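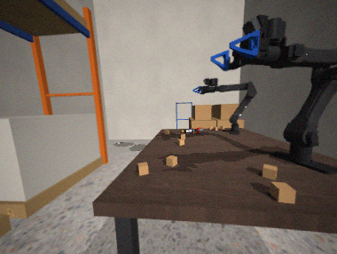

Tips for a two-arm bench build

If you're putting a pair of arms on one table, my first tip is to build the whole corner in a simulator before you drill a single hole – table, shelving, the boxes against the wall, all of it. I know it feels like putting off the fun part! But I've moved my virtual bases 22 times now, and every one of those moves would have left a hole in a perfectly good tabletop at Stirkano, where I rent my bench.

Clamp before you bolt, too. I use 2 clamps per base and leave them on overnight. 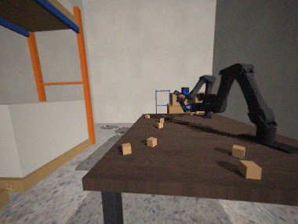
Reach is where most of us get a bit too hopeful. An arm that can touch a spot can't always pick something up from it, and the places right next to its own base are often the worst. I like to put small cardboard boxes all over the virtual table, with one close to the front right edge like the biggest one there, and then try for each of them from above and from the side. Jot down the ones you have to twist for, and shift the base on the screen until the list gets shorter.

Once you're happy with the boxes, go on to something round. Cans roll, they're slippery, and they'll show you very quickly whether your fingers close evenly.
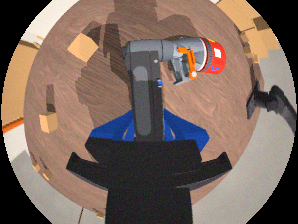
Start slow with those, slower than you think you need, and only close the gripper once the arm has come to a full stop. Iraklis Liapis at the next bench told me to save a copy of the settings after every good grip, and I've been grateful for it more than once (my folder is a mess, but it's all in there). Keep the cables slack at the elbow and check the base bolts every 6 sessions.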